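Ticket 527: Ludby portable display drops signal over USB
Opened by: Desta Gebremichael
Assigned to: Andri Zaugg
Status: Waiting on reporter

Screen goes black after 30 minutes on a Varka laptop. Power light stays on. Replugging restores the picture.

Steps tried

1. Replaced the supplied cable with a 50 cm one. No change.

2. Reinstalled the display driver and ran the image viewer full screen in a loop.

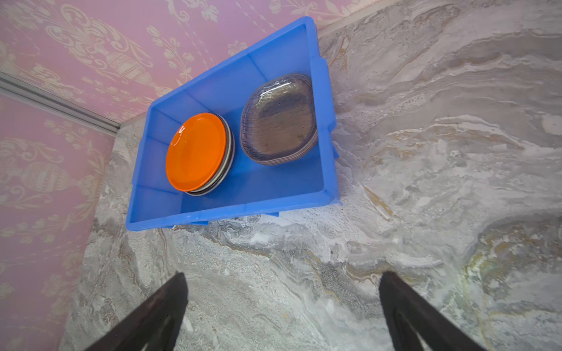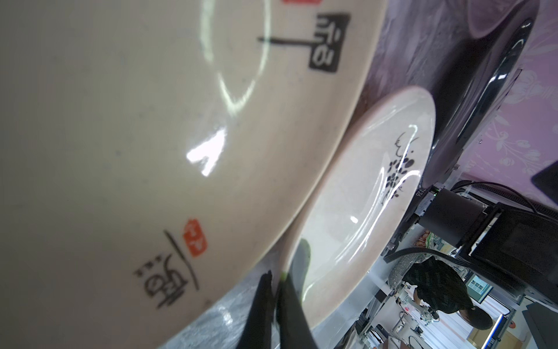
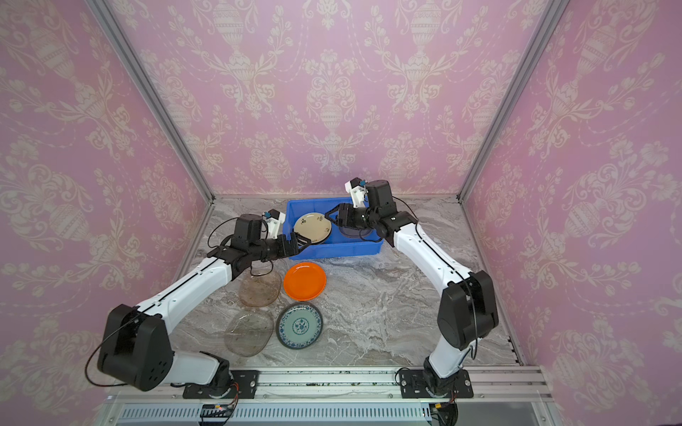 Plates and blue bin, marbled floor in the first and third.

3. Turned off USB selective suspend. Signal held for more than 400 minutes.

Note from Hagos Nigatu

Suspend setting resets after a reboot. Desta, please send the driver log and the hub model.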